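4.2 Drift of the knock sensor signal after heat soak

I'll admit I went into this part of the work expecting a dull result. We had already shown in Section 3 that the Grokano knock sensor tracks the reference accelerometer well when the engine block is cold, and I figured the heat soak runs would give us one more flat line to put in an appendix. They didn't.

The setup was the same as before. Two sensors were bolted to the block of the Tolentino test engine, one between the first pair of cylinders and one between the second pair, both torqued to the value on the drawing. The block was brought up to 112 °C and held there, and then the engine was run through the Trinow load cycle while we logged both channels. Over the whole campaign we collected 3232 combustion cycles that passed the checks described in Section 2. I threw out anything with a misfire or a dropped sample, even when the rest of the trace looked perfectly good – it was painful, but it kept the sorting rule simple.

What came out is that the charge output of the front sensor sagged slowly during the soak and then stayed low. The rear one hardly moved. My first guess was the cable, so I swapped the two cables and ran it again. The sag stayed with the front sensor. Then I swapped the sensors themselves, and the sag stayed with the front position, so the part was fine and the mounting spot was the thing to look at.

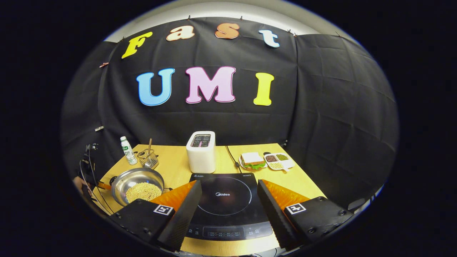

Figure 4. Lettered backdrop and table with toaster.

Mounting turned out to matter a lot more than I had allowed for in the test plan. The front boss sits close to a coolant passage, and its face had been machined a bit rougher than the rear one. Once the block is hot, the bolt loses some of its clamp load and the sensor no longer hears the high end of the knock band so well. After we dressed the boss face and fitted a fresh bolt, the front channel recovered up to 2 dB of the lost signal.

I don't want to oversell this. One engine is one engine, and the Oline block we plan to use in May has its bosses on the cooler side. Still, I would check the face finish before blaming the sensor or retuning the knock threshold. Section 4.3 goes through the threshold question with the corrected data.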